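# How to find out whether a robot can do your chores yet

The short answer is no, or at least not while you're out. The longer answer is a test you can run on a tabletop, provided you have access to a pair of robot hands and a free Saturday. I do it every time a new controller comes out of Nitport with a press release attached.

You'll need:

- a table with nothing precious on it
- a plate, a mug and a towel
- a pair of arms with hands on the end
- something to drink while you wait

## Step 1: Set a table a toddler could clear

Start easy. Use plastic crockery, spaced well apart, in colours that stand out from the tabletop. Everybody's kitchen looks like this, obviously. Park the hands low over the near side before each run, with the mug far enough away that reaching for it counts as a decision.
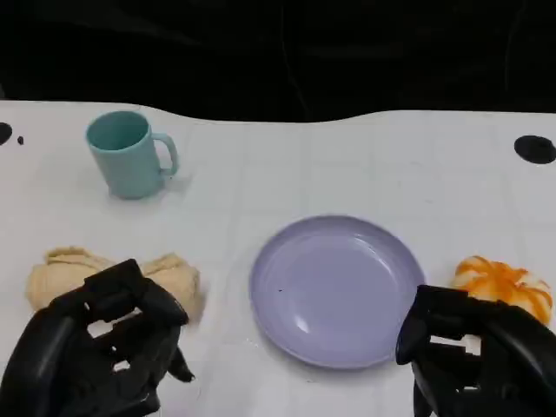 ## Step 2: Write down what "done" means

Do this before you switch anything on. If you leave it until afterwards you will become generous. My sheet for the plate says: lifted, moved, put down the right way up, not thrown. For the mug, the handle has to end up where a human could get hold of it.

The first time I tried the Mandetti software I skipped this step and recorded a success for a plate that had been pushed along until it met a wall.

## Step 3: Give it the towel

Plates are polite. They keep their shape while you think about them. A towel changes shape as soon as you touch it, and a rolled one is worse, as squeezing the wrong bit can start it unrolling.

Bring the fingers in at one end of the roll, one from above and one low down in front. Keep the lower fingertip just clear of the table. If it drags, stop and raise the wrist, or you'll be measuring how well your robot polishes furniture.
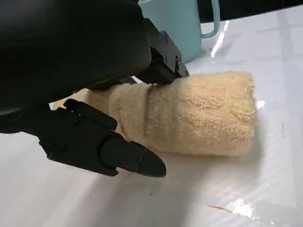
*Going in at the left end of the roll, with the mug standing behind.*

Ask for three things in order: pick it up, put it down still rolled, then unroll it and fold it flat. Don't skip to folding. Folding is where the demo videos live, and you want to know how many attempts went in the bin first.

## Step 4: Run it more often than you'd like

Two good goes mean nothing. I do 77, a number I arrived at by getting fed up during the 78th. Put the objects back by hand between runs and be a bit careless about it, the way a family would be. Turn the mug's handle. Leave the towel at an angle.

Don't help, either. You will find your own hand creeping forward to nudge the plate. Sit on it.

## Step 5: Watch the arms as well as the hands

Most of my failed runs have had little to do with gripping. Two arms sharing one small table need to agree about who goes first, and the elbows and brackets take up far more room than the fingers do. Check where the cables loop out when a wrist turns, and go slowly the first time both grippers are working over the same patch.
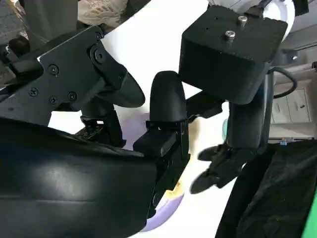
If your controller plans each arm separately, make one wait while the other works. It halves the speed and saves you a bracket. The Forsberg planner claims to handle both together, and on my table it mostly does, by having them wait for each other out of courtesy.

## Step 6: Score it like a landlord

Add up the clean runs only. "Nearly" goes in the failed column. Then time yourself doing the same job and write that next to it.

My last round, in June, on the Morinberg settings: plate fine, mug fine if the handle was facing the right way, towel picked up more often than dropped, towel folded twice. I would let it put a plate away while I stood there. I wouldn't give it the airing cupboard.

Repeat when the next version comes out, with the same towel.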